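Furno Announces the Gellulik 60, a Macro Lens for People Who Already Own Too Many

DRELTON, April 4, 2026 - Furno today announced the Gellulik 60, a 60mm macro lens for mirrorless cameras and the company's first to reach full life-size magnification without an adapter, an extension tube or a firm word from the photographer.

The lens replaces the Gellulik 80, a well-liked model that was sharp, handsome and heavy enough to double as a doorstop. The new one weighs less, focuses faster and moves its focus ring to the front of the barrel, where owners of the old lens have been reaching for it all along.

Inside are 12 elements, two of them low-dispersion glass to keep purple fringes off shiny things. A limiter switch stops the autofocus from touring its entire range every time a beetle moves. The front element does not rotate, so polarizers stay where they are put.

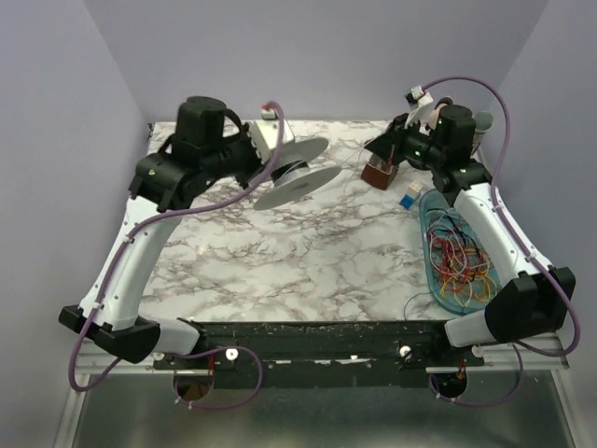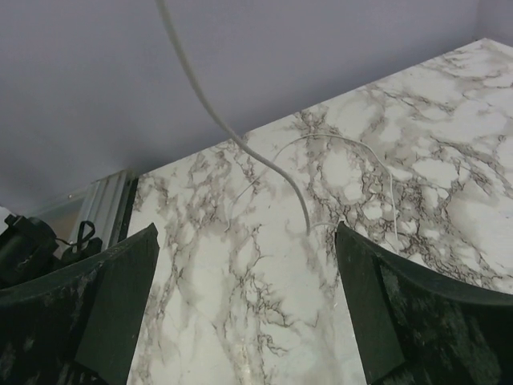 Marble-patterned tabletop, seen in two views.

Weather seals are fitted at the mount and at both rings. Furno describes the lens as resistant to light rain and dust, and would prefer that customers not test the word "light."

The lens takes 60mm filters, a size the company concedes is not common. A step-up ring is included in the box, along with a hood, two caps and a soft pouch that will be lost by November.

An optional clip-on light, the Sutter Ring, draws power from the camera and can be set to light either side or both. It has 38 brightness steps - the engineers wanted more and were talked down.

The Gellulik 60 and the Sutter Ring go on sale in November through Furno dealers and the company's Drelton store. Prices will be announced closer to release. Owners of the Gellulik 80 can continue to have it serviced in Drelton.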